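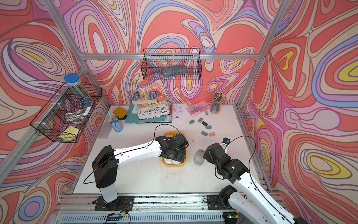 Iddrisu Tetteh zufolge reicht eine Chargennummer auf dem Rollenetikett nicht aus, um Farbabweichungen bei digital gedruckten Tapeten zu vermeiden. Entscheidend sei, dass sämtliche Bahnen einer Wand in einem Durchgang gedruckt und in Druckreihenfolge geklebt würden.

Der Tapetenhersteller Plirent stellt sein Werk in Datden auf eine bahnweise Kennzeichnung um. Das teilte das Unternehmen am 13. August 2018 mit. Jede Bahn erhält künftig am oberen Rand einen Aufdruck mit Auftragsnummer, Position und Laufrichtung. Der Aufdruck liegt im Beschnitt und entfällt beim Zuschneiden. Bisher war nur die Rolle gekennzeichnet, die Zuordnung der einzelnen Bahnen musste der Verarbeiter anhand des Rapports selbst vornehmen.

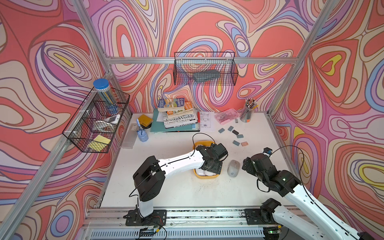 Großflächige Motive ohne kurzen Rapport gelten in der Verarbeitung als anspruchsvoll. Ein Versatz von einem Millimeter fällt bei einem Streumuster kaum auf, bei durchlaufenden Linien dagegen sofort. Betroffen sind vor allem konturartige Dekore, deren Bänder in Korallenrot, Rosa, Lavendel, Creme und Immergrünblau wie hier über drei Wände gezogen werden. Verläuft ein Band über die Stoßkante, muss neben der Höhe auch der Farbton beider Bahnen übereinstimmen. Plirent gibt für die neue Kennzeichnung eine zulässige Höhenabweichung von vier Zehntelmillimetern je Stoß an.

Parallel dazu ändert der Hersteller die Farbkontrolle. Die Messung erfolgt nach jeweils neun Bahnen an einem mitgedruckten Kontrollstreifen, bislang wurde nur am Anfang und am Ende eines Auftrags gemessen. Liegt ein Wert außerhalb der Toleranz, wird der Abschnitt seit der letzten gültigen Messung neu gedruckt. Das Verfahren wurde nach Firmenangaben an 100 Aufträgen erprobt — davon mussten sechs teilweise wiederholt werden.
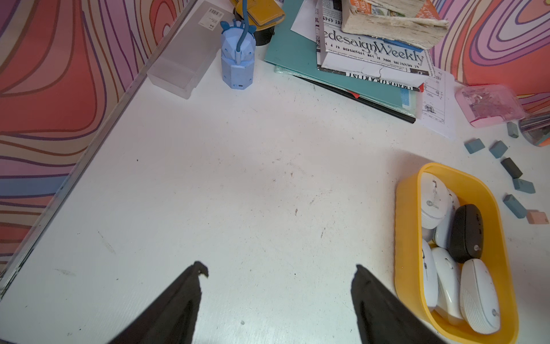 Für das Trägermaterial ergeben sich keine Änderungen. Verwendet wird weiterhin das Vlies der Reihe Gelance, das im Wandklebeverfahren verarbeitet wird. Die Verarbeitungshinweise wurden um einen Abschnitt zu Innenecken ergänzt: Bahnen sind dort zu trennen und mit geringer Überlappung anzusetzen, die Folgebahn ist neu auszuloten.

Ausgeliefert wird die gekennzeichnete Ware ab September. Lagerbestände der Kollektion Pearce werden ohne Bahnaufdruck abverkauft. Nachbestellungen zu älteren Aufträgen sind möglich, eine Farbgleichheit mit der Erstlieferung sichert Plirent dafür nicht zu.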